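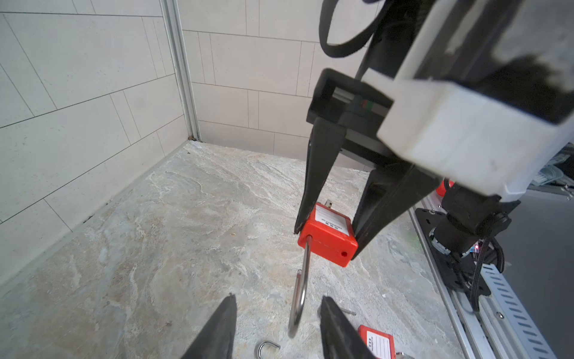 How to Service Your Safety Padlocks (and Why I Look Forward to It)

I love padlock day! Every January I pull all the red lockout padlocks off the board, spread them out on the bench and go through them one at a time. It takes me an afternoon for 35 locks, and I come away knowing every one of them is fit to hang on a breaker.

These steps are for the removable-shackle kind, where the shackle comes fully out of the body. If your locks have a fixed shackle, skip steps 2 and 5 and never force anything.

What you need

A soft brush, a clean rag, dry graphite lubricant, mild dish soap, a tray with a raised lip, a fine marker and the key for each lock. Keep every key with its own lock from start to finish. I use small paper cups for this — one lock, one key, one cup.

Step 1. Check the label
Read it out loud, all of it. If you have to guess at a letter, it gets a new label. Clean the panel with the rag and a drop of soap, let it dry, then stick the new one down from the middle outward so you don't trap bubbles.

Step 2. Take out the shackle
Turn the key, open the lock and release the shackle the way the maker's sheet tells you. Put it straight into the tray. Long and short shackles look alike once they're in a heap, so if you own both lengths, do all the long ones first.

Step 3. Look at the metal
Roll the shackle between your fingers under a good lamp. You're looking for nicks, rust and any bend in the legs. A bent shackle goes in the scrap bin. Please don't try to straighten it in a vise!

Step 4. Brush and lubricate
Brush out the shackle holes and the keyway with the lock held upside down so the grit falls away from you. Then one small puff of graphite in the keyway, and work the key in and out until it feels smooth. Skip the oil, it collects dust and you'll be cleaning the same lock again by summer.

Step 5. Put it back together
Seat the shackle, push down until it catches, take the key out and tug hard. Then unlock it, lock it and tug again. I do this three times and I enjoy every click.

Step 6. Write it down
Lock number, what you did, your initials. Mine goes in a notebook by the board, with a fresh page for each year.

Rosalba Orlandini wrote in to ask if you can swap a long shackle onto a body that came with a short one. On some models, yes, if the maker sells it as a spare for that exact lock. Check the part number before you order, and do the tug test before it goes anywhere near a machine.

Next up: cleaning and relabeling the hasps.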